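My sister Anju asked me on Sunday if a robot could do her laundry yet. I said no, and then spent an evening trying to give her a better answer.

Washing is solved, and has been for decades. Everything after it is the trouble. A towel folds the same way every time. A shirt doesn't — it lands in a heap and you have to find the collar first. I timed myself at 10 seconds a shirt, hanger included, and I'm not quick.

Hangers are harder than they look. You need two hands and a fair idea of where the hook is.

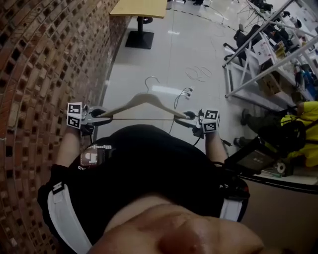
*A wooden hanger, held at both ends with hand-held grippers.*

I'd guess shops get this before homes do. Anju says she'll keep the ironing pile until then.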